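Week 6 handout: Learning from demonstration when the views disagree

Read before Thursday. The Tresunine paper is assumed, or at least its figures, which is as far as most of you will get.

Last week we trained a policy on one fixed overhead view and admired its confidence. This week we add a wrist camera and ask what each view is good for. The working data are the Dorau kitchen set: 1,785 demonstrations, of which 643 survive our filtering. The filter is not generous. Neither was the person who labelled the rest, judging by the comments column.
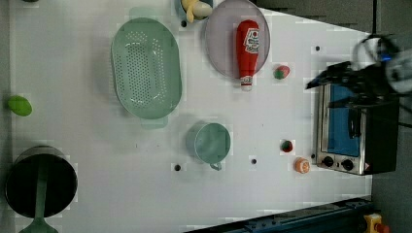 Fig. 1. Overhead view, Dorau kitchen set. Ketchup on the plate, gripper over the toaster oven.

The overhead view gives you layout. Colander, mug and plate all have an outline you could trace with a pencil, and a policy can pick its target from a fair distance. What it handles badly is the last bit of the approach, when the arm comes between the lens and the thing it wants. Pladance, our baseline, deals with this by guessing. It guesses well in the middle of the table and poorly near the oven.
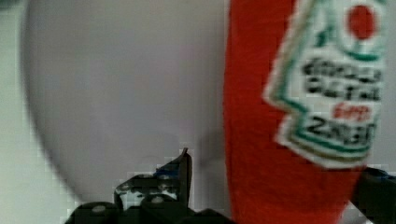

Vol. 2, p. 118

At the wrist the trade runs the other way. The bottle sits between the jaws and its label is smeared by motion, so anything in your network that hoped to read its way to the right object is out of luck. Colour and contour survive the blur. The rest of the tabletop has more or less left the conversation.

Aigner's fusion rule weights each view by its predicted grasp error – a sensible idea with a dreadful derivation, which we will do on the whiteboard and not speak of again.

Exercise: rerun the baseline with the wrist stream delayed by 2 steps. Report where performance falls over, and bring the plots in colour.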